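Reading Plays for Performance
Handout 4: Stage directions, and how far to trust them
Tutor: Yolanda Esposito

Bring your copy of Flornberg. If you have the older edition, the page numbers will be wrong and you will have to cope.

What we covered last time

Dialogue as action. A line is something one character does to another, and "he is sad" can't be played for more than a few seconds. Several of you wrote "he is sad" in the margin anyway. I have seen the margins.

Who writes the stage directions?

Usually the playwright, but check. In many acting editions the directions were copied from the prompt book of the first production, so "crosses left to the window" may record where one actor happened to walk in one theatre with one window. Treating it as holy writ is a good way to end up building a window you don't need.

Three kinds worth telling apart:

Practical. Someone enters, a door is locked, a gun goes off. Cut these and the plot falls over.

Tonal. "Bitterly." "With a small laugh." Alaric Tran, who directed Flornberg on tour, had his stage manager black out every adverb before the first read-through. He put four of them back by the end of week two, and was rather quiet about it.

Impossible. "The sea enters." These are the interesting ones. The playwright knows perfectly well what a theatre budget looks like and is asking you a question.

Case study: the end of Act Two

Tiburcio Bañuelos gives us this, in full: "Kapoor waits. The house gets older." Then a blackout.

Kenji Delacroix's studio production played to 55 seats and did it with sound: a clock, then a second clock slightly out of step, for longer than was comfortable. The main-house revival had 400 seats and a revolve, and used the revolve, as people who have paid for a revolve tend to. Kapoor stood still while the kitchen went round her and came back with the wallpaper faded. It got a round of applause, and you might ask whether that moment wants one.

Neither is the right answer. What matters for the essay is that you can say what each choice does to the scene that follows, when Tona comes home and remarks that nothing has changed.
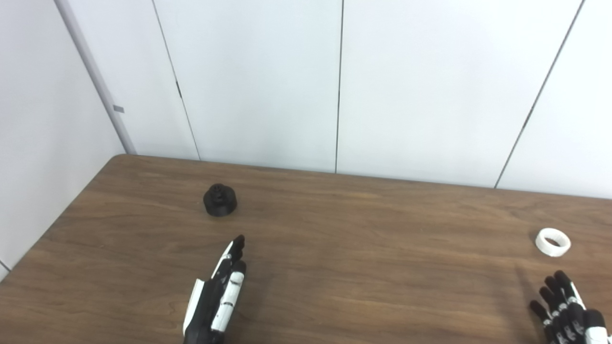 A word about silence. Bañuelos uses "pause", "silence" and "a silence", and he does seem to mean different things by them. In the letter scene, try reading "pause" as a character choosing not to speak, and "silence" as a character who has run out of things to say. See if it holds. It collapses on page 71 of the new edition, and I would like to hear your theories.

Exercise (in pairs, in class)

Take the breakfast scene from Zarnness. One of you reads it with all the directions left in, the other with none. Swap. Note every place where you did the direction anyway because the line made you do it. Those directions were never needed. The ones you missed are what we'll talk about.

Written task

300 words on a single stage direction from either play. Choose a short one. Explain what it asks of the actor, the designer or the audience, and describe one way of staging it. Please don't set it in a disused swimming pool. I had 7 swimming pools last year.

Hand in by noon on the last day of teaching in March, on paper, stapled.

Reading for next time

Ansel Calloway, "The Adverb in Rehearsal", photocopy in the department office. Skip the second section, where he settles a score with a reviewer. Or read only that, it's the liveliest part.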